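Still Waiting on the Laundry

I have been promised a robot butler since grade school. In April I went to Dakeo to see how it was coming along, bringing my hopes and a mental list of dirty dishes.

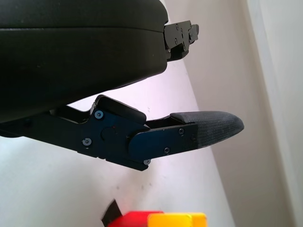

Glenys Ellis gave me the tour. Dakeo wants machines that can load a washer or restock a shelf, and everything begins with blocks. Stack the yellow one on the red one. Then think about the green one. My nephew mastered this and moved on to biting.
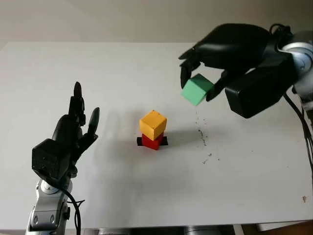
Six Years and Counting

The project, called Plarken, is six years old and has used up 46 hands. Fingers wear out — mine do too, but they come with the arm.
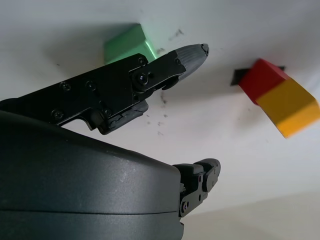
Shop floors may get help first, since a bin of parts stays put and a sock doesn't. Even so, I asked when I could hand over my kitchen, and got a very polite change of subject.

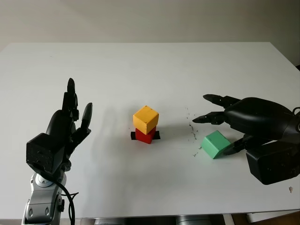
Cledwyn Skyrme is less gloomy. Give it 200 ordinary kitchens to practice in, he told me, and it will wipe down a counter before it can fold a shirt. I offered mine as the first.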